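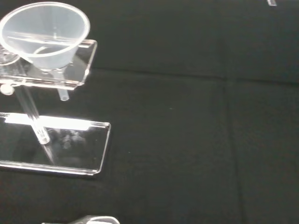 Funnel in a clear acrylic stand.

About Clisivley

Clisivley makes clear acrylic stands and holders for school and teaching labs. Henk Jansen started the company in a rented unit in Finthorpe after years of repairing lab furniture for local schools. The first thing he sold was a funnel stand, and it is still the item we ship most.

The design is simple. A base plate sits flat on the bench, an upper shelf holds the funnel in a cut hole, and the stem hangs free underneath so a beaker or flask can go below it. Teachers like it because students at the back of the room can see the liquid going through. The shelf and base are cut from the same sheet, and edges are finished by hand.

What we make

Our catalog lists 103 items. Most are funnel stands, test tube racks, pipette holders and drying racks. We also cut parts to order from a drawing or a paper template. The smallest custom order we take is 4 pieces.

We do not make glassware. Funnels can be added to any stand order, and we fit them before packing so the hole size is checked. If you already have funnels you want to use, send us the stem width and the width at the rim.

Who we are

Henk runs the cutting room. Lucinda Kapoor handles orders and school accounts, and is usually the person who answers the phone. Tavion Brannigan does edge finishing and packing. Ctibor Slanina draws the custom parts and will call you if something on your sketch is unclear.

Last year we shipped 2631 stands and racks. The workshop is 800 square feet, with a small counter at the front for pickups.

Visiting and ordering

The counter is closed on Monday. Other weekdays we open at 8:30 a.m. Schools can order by purchase order. Spare shelves, rods and base plates are sold separately, so please ask before replacing a whole stand.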